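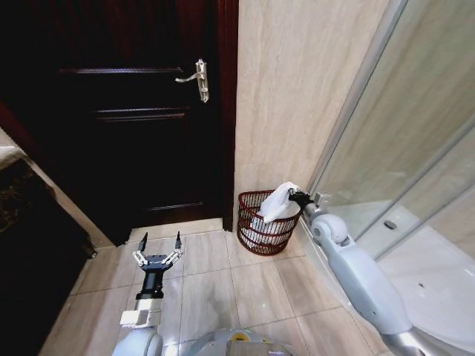
4. House rules for small-room work

I wrote most of this section after a long week in September with the Kakadik in my sister-in-law's apartment, so it's chattier than the official Flusico sheet. Read both! Where we disagree on a number, go with the sheet.

4.1 Before you start

1. Walk the route yourself first. I carry a tape measure and check every doorway, and I want 205 mm of clearance on each side of the base (more if there's a door handle sticking out at elbow height, which there usually is).

2. Decide what the door is going to do, open or shut, and leave it that way for the whole run. Put a sign on the outside. I've used painter's tape and a marker and it works fine.

3. Set the arm speed to Small Room. In the menu it's under Motion, then Limits, and the value should read 200. If it reads 494 you're still on the factory setting, so go back and save again.

4. Test the stop button. Press it, try to jog an arm, release it. Every session, even if you did it an hour ago.

Note: Glass shower walls are a pain for the depth sensor. Mark them as a keep-out zone on the map by hand and don't trust the automatic outline.

4.2 Bathroom trash

1. Park facing the basket with the working arm on the side nearest to it.

2. Bring the gripper down from above and pinch the liner close to the rim. Go for the bunched-up part of the bag, where there's a bit of slack to grab. Don't pinch the basket itself, especially a mesh one.

3. Keep the other arm out in front with its gripper open and empty. I used to fold it away, but Beatriz Patrício at Heddale talked me out of that, and her way leaves me a clear view of both hands from the head camera.

4. Lift straight up, slowly, and pause once the bag is clear of the rim. Check for drips and for the basket coming along for the ride.

5. Back out the way you came in. No turning in place between a wall and a glass panel, please!

CAUTION: Never send the robot after a bag that may hold razors, needles or broken glass. Take it out by hand, with gloves.

CAUTION: Wet tile and wheels don't mix. Dry the floor first.

4.3 After the run

Wipe the finger pads with the Saliba cloths (no bleach, it ruins the rubber) and write up anything odd in the log, near misses included. Fault 137 means the grip force went over the limit. Clear it once. If it comes back, power down and call the service line before you run again.

Section last revised Friday, January 11, 2019.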